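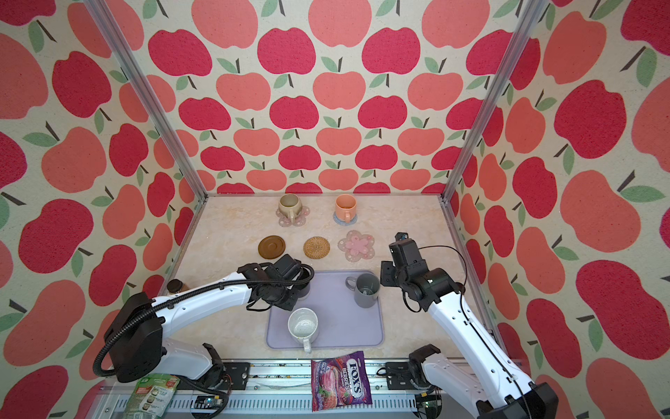 Posted by Duleck on October 20, 2021 | Filed under: Short stories

Right, so I'd drawn 36 panels of my webcomic before I noticed the knight had swapped sword hands. Every single page! I only spotted it because he winked at me.

"You took your time," he said, from panel three (the one with the goat).

I put my pen down. I'd been up since five inking the Festora chapter, so I gave it a minute. He was still there, tapping his foot on the speech bubble.

"I'm left-handed," he said. "Always have been. You wrote it in your notebook in September and then forgot."

I looked. He was right, the smug little tin can, it was there under a shopping list.

"I've got 500 readers waiting on this," I told him.

"200," said the goat.

So I redrew the lot, left-handed knight, slightly thinner goat, and when I got to the last panel he'd already climbed over the border and was halfway down the margin, heading for the script I'd started about Pranance. I picked up the rubber and went after him.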